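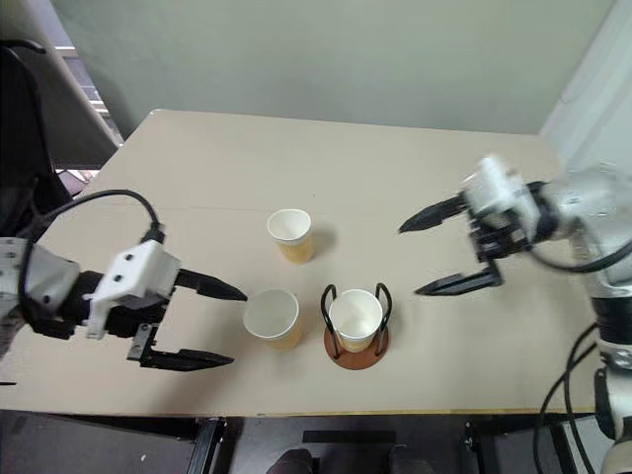

Kekham, November

Paper cups for a small coffee cart: single wall, double wall or ribbed?

Posted by millpond_carys

Hello everyone. My name is Carys Prosser and I have a small coffee cart near the station in Kekham. English is my second language (my husband's family name makes people expect otherwise), so please excuse me if I use a wrong word for something.

My question is about cups. Until now I have used the plain single wall cups from Drernow. They are cheap, but in cold weather I give almost every customer a second cup around the first one, so the saving is gone. Now I must order for the winter and the next size of order is 1000. This is a lot of cups for me. I store everything under the stairs at home, and I don't want to be sorry about it until spring.

I serve mostly filter coffee and tea, and hot chocolate after school. Please tell me what you use, and whether the customers notice any difference.

Reply by oskar_brews

I changed from single wall to double wall two winters ago and I would not go back. The price of one cup is higher, but I stopped giving the second cup, and I also stopped buying sleeves. The sleeves were always on the wet ground by noon.

One thing to be careful with: double wall cups do not go inside one another so deeply. A pack of them takes much more room. Measure under your stairs before you order.

Reply by lidless

I don't agree with Oskar. For tea, yes, double wall. For filter coffee I think it is money thrown away. Let the coffee stand for a minute before you hand it over and nobody will burn their fingers. We all serve it too hot in any case, and then the customer tells us it has no taste.
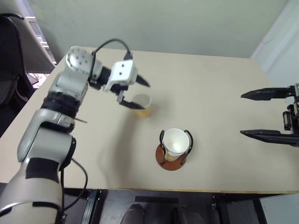

I also want to say something about the second cup. If you give it to everybody without asking, people learn to expect it. I started to ask, "Is one cup enough for you?" and most of them said yes. After 30 days I had a full box left that I did not plan to have.

Reply by oskar_brews

At a station? They have a train to catch. I can't tell them to wait a minute for their own good.

Reply by lidless

That is fair. My stall is in a garden center in Dranley and my customers are in no hurry at all. They are choosing bulbs.

Reply by t_verhagen

May I suggest that you test before you spend? I made my own small test last year, and it cost me only an afternoon and three sample packs. Most suppliers will send samples if you write a polite message. I did it in this order:

1. Fill each kind of cup with water from your own machine, at the temperature you really serve. Put the lid on. Hold it in your bare hand and see when you want to change hands.
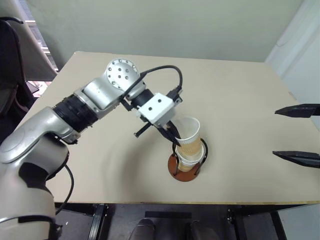 2. Leave the filled cups to stand for an hour on white kitchen paper. If the seam at the bottom is weak, you will see a ring on the paper.

3. Try your lids on all of them. I was surprised how many lids "for all standard cups" did not close with a click. One came off when I turned the cup a little, and that would have been somebody's coat.

4. Give a few to customers you know well and ask them at the end of the week.

For me the ribbed ones won. They are not as warm to hold as single wall, and the grip is better with gloves.

Reply by millpond_carys

Thank you, this is very helpful. I had not thought about the lids. I still have a large box of them and I would like to use them up.

Can I ask about holders also? I want something for the counter, so that a cup does not fall when the wind is strong or when a child pulls on the shelf. I have seen wire ones with a round base and I like how they look, but I don't know if they are practical.

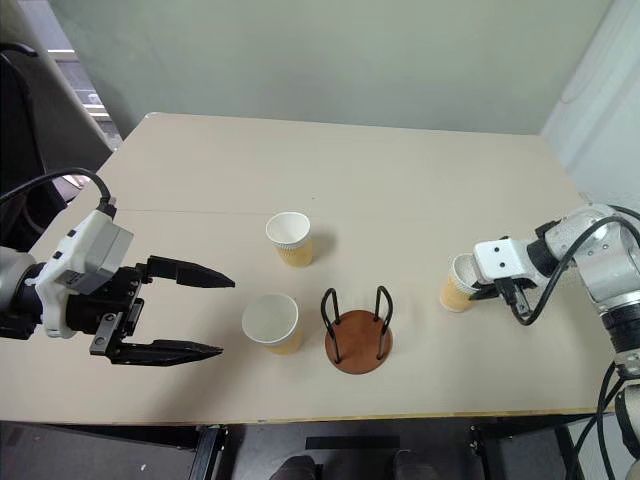 Paper cups, and a small round holder with wire loops.

Reply by lidless

Wire is easy to clean and it does not keep the smell of milk. Check that the base is heavy. A light one will fall together with the cup, and then you have two things to pick up.

Reply by oskar_brews

I had wooden trays with holes and they were terrible. The wood became dark around every hole and I could never get it clean again. If you buy a holder with some wood in it, dry it every evening.

Reply by t_verhagen

I would not buy holders for serving, only for the cup you are filling. Customers take the holder away by accident. I lost one to a very nice lady who believed it was included in the price.

Reply by furukawa_fan

Sorry to come in with a different opinion, but has anybody here tried a discount for people who bring their own mug? I take a little off the price, and on a good morning I use far fewer cups than before. It is slower, I must admit. Some mugs are not clean and I have to rinse them, and some are so big that I lose money on the milk.

Reply by lidless

The big ones are the reason I stopped. A man came with something like a flower pot.

Reply by furukawa_fan

I put a line on my jug now. I fill to the line and I pour that, whatever the size of the mug. Only one person complained.

Reply by millpond_carys

I will try the mug discount in the spring, when the mornings are lighter and I can see if the mug is clean :)

For now I have written to Drernow and asked for samples of the double wall and the ribbed. They say the smallest order for the ribbed is 100, so I can begin with that and keep the single wall for filter coffee. I will do the test with kitchen paper and write the results in this thread. Does anybody know if the ribbed ones fit in the usual tube dispenser, or do they get stuck?

Reply by t_verhagen

Mine get stuck if I fill the tube to the top. Half full, no problem.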